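Removing mineral haze from satin without dulling it

Posted in Fabric Care > Stains and Finishes

Imad Sabbagh
Member, 15 posts

I have a set of white polyester satin napkins, plain hem, no backing. After a year of machine washing they have a gray cast along the fold lines, and the surface no longer reflects evenly. The cast is worst where the cloth sits folded in the drawer.

Water is hard here. The test strip gives the highest band on the card. Detergent is Gelness liquid at the dose printed for hard water, 2 caps per load, warm cycle, medium spin. No fabric softener. I dry them on a rack and iron on the synthetic setting, face down, with a cotton press cloth.

I have tried one soak in oxygen bleach (Rezende powder, overnight, tub of warm water). The color improved slightly. The sheen did not. White vinegar in the rinse made no difference that I could measure by eye.

What I want to know is whether the dull lines are residue, which should come out, or abrasion of the float yarns, which will not. I would also like to know if the order of treatment matters. I have a mug of citric acid solution mixed and ready but have not used it yet, and I would prefer to test on one napkin before doing the rest. 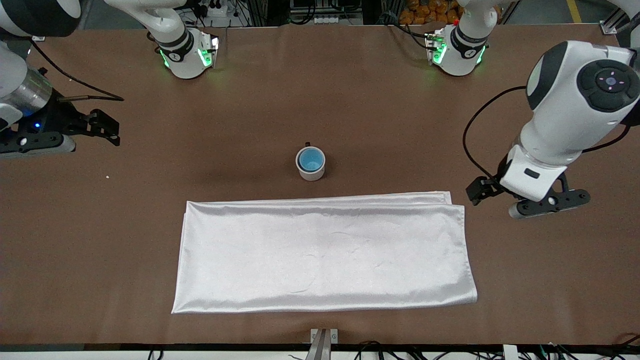
threadcount_h replied that the two causes can be separated with a loupe and a desk lamp. Set the lamp low so the light rakes across the fold. Residue shows as a dull film or fine specks lying over the yarns, and the yarns under it are still flat and parallel. Abrasion shows as broken filaments standing up from the surface, like very short fuzz. Check the fold line and then a flat area near the hem, so you have something to compare against.

If it is residue, the order does matter. Acid first, then detergent. Detergent left in the cloth reacts with the calcium and magnesium in the water, and a second dose in the same water adds to the deposit. The acid step dissolves the mineral part so the wash can carry off the rest.

What I do:

Dissolve one level tablespoon of citric acid in two quarts of warm water. Not hot.
Submerge the napkin unfolded. Leave it for 30 minutes.
Rinse in cool water until it no longer feels slick.
Wash alone with half the usual detergent, plus a water softening powder.
Dry flat, out of direct sun.

Do not combine the acid with chlorine bleach at any stage, including bleach left in the drum from an earlier load. Oxygen bleach will not hurt you in the same way, but the acid cancels most of its effect, so keep those steps separate too.

Your vinegar result is consistent with residue. The quantity in a rinse dispenser is small and the contact time is a few minutes.

pellam
Use distilled water. Fixed mine.

R. from the laundry board

Partly disagree with the first reply. On polyester satin the fold line is usually heat set and not dirty. If the iron goes over a crease even once at too high a temperature, the filaments flatten and the light comes off them at a different angle. It looks gray from one side and bright from the other. Turn the napkin 90 degrees under a window. If the line changes from dark to light, no soak will remove it.

I had this on a set of table runners. The iron was an old Adard and its synthetic setting ran hotter than the dial said. Steam from the reverse side, with the iron held just off the cloth, relaxed the lines by half or so. The remainder is permanent.

For storage, roll them on a cardboard tube covered in undyed cotton. If they have to be folded, move the fold every time you put them away. Medium spin is also more than satin needs - use the lowest one and a mesh bag.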